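**Work package 2: comparison of end effectors for shared carrying**
Progress to 22nd November
Prepared by Oratile Kekana for the Clolludow programme office

Testing of the Jero multi-fingered hands has been completed. The Fekis parallel grippers, tested in September, remain the baseline. Both sets were mounted on the same pair of arms and driven by the Yu controller, with no change to the arm gains between sets.

The task is a two-ended table lift. A person takes the far end and the robot takes the near end, one hand on each side of centre. A trial counts as complete if the table is carried to the marked position and set down without either hand being re-seated. The hands have now been run through 449 trials, against 113 for the grippers. The difference reflects the time lost to jaw pad replacement in September, and the success rates should be read with that in mind.

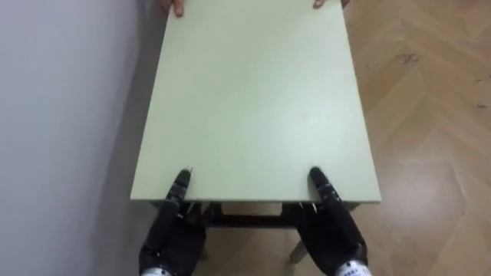
*Figure 1. Two-handed grip on the near edge of the table, upper fingers on top and the others beneath.*

The grip in Figure 1 is the one adopted for all later trials. An earlier version with the thumb set further back was dropped after 20 attempts, as finger torque regularly reached the controller limit.

Two matters are open. Kwok-wai Yang has found a delay between the left and right close commands, which twists the load slightly at lift-off. A corrected timing routine is being tested. The wrist force readings also drift over long sessions and are at present zeroed by hand before each run.

No change to the budget is requested. The next report will cover the camera placement trials and the revised timing results.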